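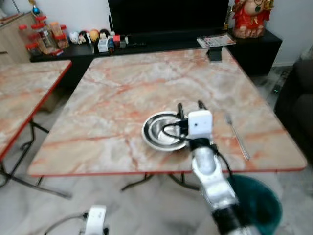 Table pliante à plateau marbré et saladier en acier inoxydable.

Entretien de la cuisine : nettoyer et conserver les ustensiles en acier inoxydable

Fiche pratique du service Conseil à l'habitat de Plosbridge
Rédaction : Magdalini Panagiotou. Relecture technique : Aurelio Ponce.
Mise à jour : 10 décembre 2025

La présente fiche s'adresse aux locataires des résidences de Plosbridge et de Skonley. Elle remplace la version diffusée en mai, dont le paragraphe relatif au détartrage a été entièrement revu.

Avant la première utilisation

Les saladiers, passoires et casseroles neufs portent souvent un film gras issu du polissage. Il convient de les laver à l'eau chaude additionnée de liquide vaisselle, de les rincer abondamment puis de les essuyer avec un torchon qui ne peluche pas. Les étiquettes se décollent à l'eau tiède ; les résidus de colle s'enlèvent avec quelques gouttes d'huile alimentaire, suivies d'un second lavage. L'usage d'une lame est déconseillé.

Lavage courant

Une éponge non abrasive suffit dans la plupart des cas. Frotter dans le sens du polissage lorsque celui-ci est apparent. Les tampons métalliques laissent des rayures définitives et peuvent déposer des particules qui rouillent à la surface de l'ustensile.

Les produits contenant de l'eau de Javel sont à proscrire. Le sel de cuisine, laissé au contact du métal humide, provoque de petites piqûres : dans une casserole, on l'ajoutera une fois l'eau portée à ébullition, en remuant. Les vinaigrettes et marinades ne doivent pas séjourner une nuit dans un saladier en inox.

Traces de calcaire

Pour un récipient de taille moyenne, mélanger 400 ml d'eau tiède et 10 g d'acide citrique en poudre. Verser, laisser agir, puis vider et rincer. Le voile blanc situé au-dessus du niveau du liquide se traite avec un chiffon imbibé de la même solution. Le vinaigre blanc dilué convient également. Ne jamais mélanger l'un ou l'autre avec un produit javellisé : le dégagement gazeux est toxique.

Les irisations bleutées laissées par une surchauffe disparaissent généralement de la même manière.

Fonds brûlés

Couvrir le fond d'eau, ajouter une cuillerée de bicarbonate de soude et porter à frémissement pendant quelques minutes. Laisser refroidir hors du feu. Décoller ensuite les résidus à la spatule en bois et recommencer si nécessaire. On évitera de plonger une casserole brûlante dans l'eau froide, le fond risquant de se déformer.

Plans de travail et tables d'appoint

Les plateaux stratifiés se nettoient au chiffon microfibre humide. Les chants méritent une attention particulière : l'eau qui stagne le long de la bordure s'infiltre et fait gonfler le panneau. Un récipient sortant du four sera toujours posé sur un dessous-de-plat.

Le marbre véritable obéit à d'autres règles. Il craint le citron, le vinaigre et tout détartrant, y compris la solution indiquée plus haut. En cas de doute sur la nature d'un plateau, s'en tenir au savon neutre.

Pour les tables pliantes, vérifier le verrouillage du piètement avant d'y poser une charge et resserrer la visserie de temps à autre.

Rangement

Les ustensiles se rangent parfaitement secs. Les saladiers peuvent être empilés, en intercalant une feuille de papier absorbant entre deux pièces polies. Les couvercles seront stockés à part, à la verticale si le placard le permet.

Renseignements

Les questions relatives à cette fiche sont à adresser à Hala Harb, à l'accueil de Plosbridge. Pour la résidence de Skonley, s'adresser à Anum Bhutto. La version imprimée, tirée à 575 exemplaires, est disponible gratuitement dans les deux halls. Les fiches « Joints et siliconage » et « Entretien des hottes » peuvent être retirées aux mêmes endroits.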